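The Last Job in the Building
Machines can carry the box, weigh the box and find the box in the dark. Closing it is another story. 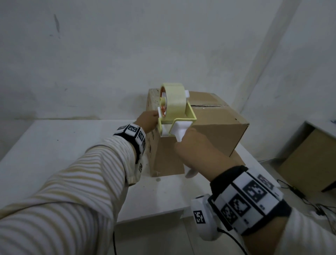

Every spring I get a press release telling me that the robot that will do my chores is nearly ready, and every spring I go on doing my chores. I have stopped holding this against the robots. Folding a towel is a harder job than it looks, and so is the job I have spent the past few months asking people about, the taping of an ordinary cardboard carton. Consider what it takes. A person in a striped sleeve gets one hand on the side of the tape dispenser, up by the roll, and brings the other forward along the front of the box until the fingertips meet the bracket, and there is already more going on than most machines could manage. The dispenser has to be steadied and so does the box, and the box isn't helping, with one flap standing up at the back and another folding out at the bottom. The wristbands, printed all over with square black markers, let software keep track of where the wrists are. The fingers it has to work out for itself, poor thing.

I came to the subject through a shipping room. Skidemora sells kitchenware by mail out of a long, low building with bad coffee and excellent heating, and it has been buying machines for as long as it has had the money to. A conveyor brings the orders down. A scale checks the weight. Little flat carts slide under the shelving and bring entire racks to the people who used to walk to them. The afternoon I visited, I followed a colander from one end of the building to the other and it was touched by human hands exactly when it went into its carton and when the carton was shut.

The owners would like to change that second part. They do have a case sealer, a sturdy thing like a short tunnel with belts on the sides, and it does a lovely job. You feed it a carton of the right size with the flaps folded in the right order and out it comes, taped top and bottom. Machines like this have been around for decades and nobody writes magazine features about them. The trouble is the phrase "of the right size." Skidemora ships whisks and it ships stockpots, and in November it ships one of each to the same aunt. Anything odd goes to the bench at the end, where people stand with tape guns and close whatever turns up.

The bench closes 480 cartons on a full shift. I was handed a tape gun and invited to contribute. My first box had a wrinkle down the seam like an unmade bed. My second one I taped to my sleeve. By the fifth I had the hang of it, more or less, and one of the regulars told me, kindly, that it would probably survive as far as Ohio.

What I noticed, once I'd stopped swearing, was how much of the job I was doing without being told. You press down on the flaps until they sit level, and you know they're level because they push back a certain amount. You lean on the tape so it grabs. You pull, and the sound changes when the roll is dragging. If the carton is overfull you put a forearm across it, the way you'd sit on a suitcase. Then there's the flick of the wrist that cuts the tape against the teeth, which I got right once and spent the rest of the afternoon trying to get right again. None of this is written down anywhere at Skidemora. The training for the bench consists of standing next to somebody.

Which is also, give or take some electronics, the current plan for the robots.

For a long time the way to get a robot to do a thing was to tell it, in numbers, where to go. That works beautifully when the thing stays put. A car door is in the same place every time. A carton with a flap up is wherever it feels like being. So the people building these machines have gone over to showing them. You record human beings doing the chore, over and over, from a camera up near the eyes, with something on the wrists to tell the computer where the hands have gone. Then you pour the whole lot into a learning program and hope that what comes out knows something about tape.

Liapis, a small company in an office park with a duck pond, does this for a living. It has a good many plain tables and a great deal of cardboard. People come in, strap on the bands and tape boxes for a couple of hours, then switch to coiling cords or matching lids to plastic containers. The pay is decent and the ducks are friendly. I asked one of the engineers whether the recordings were all of people doing the job well, and she looked at me as if I'd asked whether she only photographed her children asleep. They want the fumbles, she said. They want the tape that folds back on itself and the person picking at it with a thumbnail, as the robot is going to be in that spot sooner than anyone and had better have seen somebody get out of it.

I told her about my sleeve. She said it would have been very useful.

Results so far are what you might call promising, if you were raising money. Liapis let me watch its best machine, a pair of arms bolted to a post, work through a test of 173 cartons. It did well on the cartons that looked like the ones it knew. It lined up the dispenser, set it down on the seam, and drew it across with a slow, churchgoing dignity. When a flap popped up in the middle of this it stopped, backed off, pushed the flap down and began again, and I'm embarrassed to say I clapped. Some cartons later it lost hold of the end of the tape, which curled up underneath the roll. The arms went through the entire business of sealing the box with no tape coming out, finished with a neat little cutting motion, and moved on. It was the most human thing I saw all day.

The engineers were not bothered. The machine can't feel much, they explained. It has a camera and some sense of how hard its motors are working, and from that it must guess at what you and I get for free through our fingertips. Better skin is on the way. It has been on the way for a while. In the meantime they teach it to look at the tape after each pass, which is good advice for anyone.

Speed is the other thing. The arms took close to a minute over a carton that the Skidemora bench would have shut, labeled and forgotten in a few seconds. People in the business will tell you that this doesn't matter, that a slow robot can work all night, and they have a point. They tend to make it standing next to the robot, though, and after a while you catch them glancing at the box, wishing they could just reach over.

Then there is the home, where the money is supposed to be, and where I'd have thought the matter of cartons would hardly come up. I was wrong about that. Fletimel, which plans to sell a household helper on wheels, surveyed its hopeful customers on what they wanted done, and after laundry and dishes came something the company lists as "packages." People want their returns packed. They have a pair of pants that don't fit, the original box with one flap torn, and a roll of tape with no visible end, and they would like a machine to make it all go away. I felt seen.

The Fletimel helper is called Stiven, for reasons the company wouldn't go into. I met it in a mock apartment with a real refrigerator. It can carry a laundry basket down a hallway, load a dishwasher if the dishes are its own, and wipe a counter with a thoroughness that verges on reproach. It was asked to pack a sweater for return. It put the sweater in the box on the first try, folded two of the flaps, and then held the other 2 open, one in each gripper, with no hand left over for the tape. It stayed like that for some time. I recognized the problem. At home I use my chin.

A chin isn't on the roadmap. A third arm was discussed, I gather, and dropped over the price. For now the thinking at Fletimel is that Stiven might do the job together with its owner, one of them holding and the other taping, and the only question is who gets which. The company sees this as a stage on the way to something better. I can see it going on for years, rather companionably, until one of us learns.

Back at Skidemora they have agreed to try a pair of the Liapis arms on the end bench in September, before the holiday rush, at the spot nearest the radiator. It will get the middle-sized boxes. The bench crew has been asked to keep an eye on it and to step in when it gets stuck, and they've already had one meeting about this, mostly concerned with who would have to give up the place by the radiator. They also asked for an extra box of tape.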